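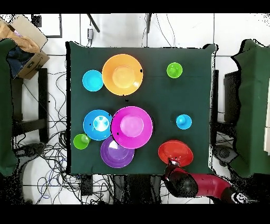 Bowl handling at the Irnstead bench, arm at lower right.

How to Budget for a Tabletop Robot Arm Station
By Saskia Sutcliffe
Updated Wednesday, September 6, 2023

These steps are for a small lab or shop buying its first arm for picking up and sorting light household objects. They follow the order we used at Irnstead. Prices change too quickly to list, so get your own quotes and put them in a spreadsheet as you go.

Step 1. Write down the task
Do this before you talk to a seller. One paragraph is enough: what the arm will pick up, where it will put it, and how often. Ours said "plastic bowls, plates and cups, mixed sizes, on a cloth-covered table." Weigh the heaviest object and measure the widest one. Add the weight of the gripper to the object weight when you compare payload numbers. Sellers often quote payload without it.

Step 2. Get quotes for the arm
Ask for at least three. We had quotes from Nesus, Faulkner and a reseller. Each quote should show these as separate lines:
Arm and controller
Gripper and spare fingertips
Mounting plate and bolts
Shipping and import charges
Warranty, in months
If the gripper is bundled, ask what it costs to replace by itself. Fingertips wear out first.

Step 3. Budget for the table and the area near it
This is where our first budget came up short. You need a table that doesn't shift when the arm moves, a cloth in one plain color, and panels if you want to screen the sides. Buy more cloth than the tabletop needs. Count your power outlets and measure the cable runs along the floor, then add cable covers to the list. Long runs cross each other quickly.
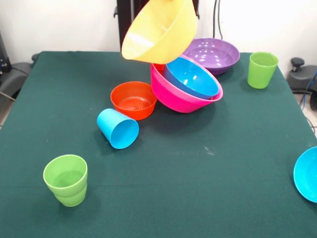
Objects are cheap, but they still need a line. Get bowls and cups in several sizes and strong colors, and include some that nest, since a stack is harder to pick from than a single bowl on open cloth. Buy duplicates of everything. The store may not carry the same set in March.

Step 4. Cameras and computer
Plan for two views at minimum, one from the head position and one fixed beside or above the table. Put mounts, posts and longer cables in the same line as the cameras or they will get left out. We used Omau for the recording software and paid for 5 seats when 2 would have been enough.

Step 5. Staff time
Allow 14 working days from delivery to first useful session. That covers unpacking, mounting, wiring, calibration and training. If one person is doing all of it – as was the case with us – don't book other work for them in that period.

Step 6. Hold something back
Keep part of the budget unspent until the station has run for a month. Ours went to a second set of fingertips and a heavier table base.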